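Online Qualifiers Should End Before Midnight
Opinion by Liam Kershaw

The open qualifier for the Desten Cup started at noon on a Saturday and finished at 3:40 on Sunday morning. I cast the last four hours of it with Savita Dhillon. By the lower bracket final we had 2 players typing that they wanted to concede so they could go to bed. One of them had a shift at seven.

There were 200 teams signed up. The organizers ran it as a single day of best-of-ones up to the round of 16, then switched to best-of-threes. On paper that fits into ten hours. It never does. Somebody's router dies, a lobby has to be remade, a stand-in isn't on the list and an admin has to be found. Each delay is small, and every team further down the bracket has to wait for it.
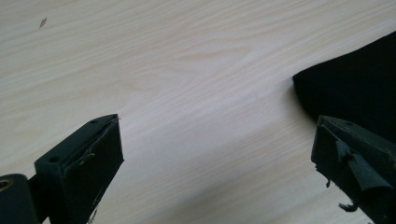 I think a qualifier should be spread over two days with a hard stop at eleven. Players say they hate this because it takes up a weekend, and I understand that. Most of them have jobs or classes. But the one-day format takes up the weekend too, because you sleep through Sunday. My desk at home has a pale wood grain a lot like the one in the photo, and by two in the morning I was following the lines in it with a finger between drafts. A caster doing that is bad enough. The players were making decisions in the same state, with a main event slot on the line.

Deepak Nigam, who coaches Okow, told me his team practices for late finishes. They scrim until three in the week before a qualifier. Good for them, but I don't want to watch a contest in staying awake. Okow won the final 2-0 against Jetetia, and both games were over in under 25 minutes. Jetetia had beaten them in March at a sensible hour.

The viewer numbers don't help the case for going late either. We peaked at 1,448 in the quarterfinals. I won't give the figure for the final, but I knew most of the names in chat.

The next Desten qualifier has the same format on its sign-up page. I've asked the admins to look at it again before registration closes.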